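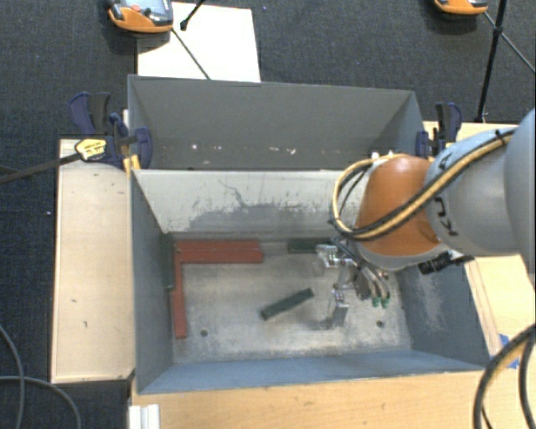 Storage Bins in the Workshop: Cleaning, Patching and Keeping Them Usable

A deep bin is the easiest thing in a workshop to fill and the easiest to forget. Offcuts go in, blocks go in, a few screws follow them, and by April there is a layer of dust at the bottom that has been there since fall. The tips on this page are for open-topped gray bins, the kind with sloping sides and sometimes a divider, but most of them work for any box you keep loose parts in.

Empty it all the way

Take everything out before you clean. Pushing the contents to one side and wiping the other half only moves the dust around. Spread an old sheet on the floor or bench and put the pieces on it in the order they come out. Heavy blocks first, then the flat pieces, then whatever is left in the corners.

Tip the bin over the sheet last. Small hardware likes to sit where the wall meets the floor, and you will want to catch it. If the bin is fixed to a base, use a magnet wrapped in a plastic bag for the steel bits. Turn the bag inside out when you are done and the screws stay in it.

Dust first, water second

Vacuum with the brush attachment, working from the top edge down. Do the upper side of the divider before the lower compartment. Fine wood dust turns to paste when it gets wet and then sticks in every scratch, so get as much out dry as you can.

For the washing, mix one teaspoon of dish soap into a quart of warm water. A soft nylon brush is fine for plastic or painted metal. Wire brushes leave scratches that hold dirt, and the bin will look worse in a month than it did before. If the bin stands on a wooden base or on carpet, wring the cloth out well and do not pour water in. Any hole in the floor of the bin will let it straight through.

Dry with a towel and leave the bin open overnight.

Scuffs and smudges

Dark smudges usually collect low on a divider or wall, where things slide down and rub. Try these in order and stop when one works:

A damp melamine sponge, pressed lightly. It is a mild abrasive and will dull a shiny surface.

Baking soda and water mixed to the thickness of toothpaste. Rub in small circles and rinse twice.

Rubbing alcohol on a white cloth, for marks left by rubber or marker. Test it on the underside first, especially on painted bins. Open a window and keep it away from anything hot.

Some marks are scratches with dirt in them and will not come out fully. Leave them. A work bin does not need to look new, and you can spend a whole afternoon on a gray stain that will be covered with lumber by the weekend.

Is it a crack or a scratch?

A thin line on a divider is worth checking. Run a fingernail across it. If the nail catches on one side only, or the line opens when you press beside it, it is a crack. Shine a flashlight from the back as well. Thin plastic will often show a bright line where it has split.

To stop a crack in plastic from spreading, drill a 1/8 inch hole at each end of it. Clean both faces with alcohol, let them dry, and lay a strip of fiberglass mesh over the back with a two-part adhesive made for plastic. Check the label, as polyethylene and polypropylene need their own type and ordinary epoxy peels off them in a sheet. On sheet metal, use a thin backing plate and two short rivets on either side. On painted plywood, wood glue and clamps will usually hold.

Give the repair a full day before you put any weight on it.

Holes in the floor

Holes are useful for letting out dust or for bolting the bin down, but they also let small parts go through. You have a few choices. Rubber plugs from the plumbing aisle are the neatest. A square of window screen glued over the hole keeps screws in and lets the dust out. If you think the bin will never be bolted down again, fill the holes and forget about them.

Do not cover them with tape. It collects sawdust around the edges and comes up the first time you scrape a block across it.

What to use as a liner

A liner saves the floor of the bin and makes it quieter. I have tried three. Felt was quiet but held on to dust. Cardboard was free and lasted a couple of months. The Skikard ribbed mat was the best for heavy pieces and can be lifted out and shaken, but the ribs trap small nails, so I would not use it for hardware. Cut any liner a quarter inch short on all sides so you can get a finger under it.

Using a divided bin well

Put the things you reach for most in the shallow side. The deep side is for long or heavy pieces that you can see from above even when they have slid around. Swapping these is the most common mistake, and it means digging every time.

Sloped walls carry everything toward the middle. This is good for picking things up and bad for keeping them sorted. If you want sorted parts, use small trays on a shelf, and save the bin for pieces big enough to recognize at a glance.

Keep blocks in one layer if you can. Once they stack, the ones below get tucked under a bar or wedged into a corner and you will end up cutting a new one. A long piece laid against the wall leaves the middle clear for the shorter ones.

Color helps more than labels here. Paint the ends of your spacer blocks by thickness, say red for one size and dark green for another, and write the key on the inside of a cabinet door. Use a flat acrylic paint and let it cure for a week. Fresh gloss enamel will glue two blocks together in warm weather.

Getting the height right

A bin on the floor is hard on the back. Even a low wooden platform helps, and it keeps the bottom off damp concrete. On carpet, make the platform wider than the bin by two inches on each side so that it doesn't rock. Sand the edges and give it one coat of clear finish. Unfinished pine picks up every spill – mine has a ring from an oil can that has outlasted the can.

Screw the bin down only if you lean on it or pull things from it with some force. Use wide washers under the screw heads and stop turning when they touch.

How often

Vacuum once a month if you cut wood nearby, or every 4 months if you don't. Do the full wash once a year. Write the date on masking tape under the rim.

When you empty it, put back only what you have used or can name a use for. Last time I pulled out over 20 offcuts too short to clamp, and they went into the kindling box.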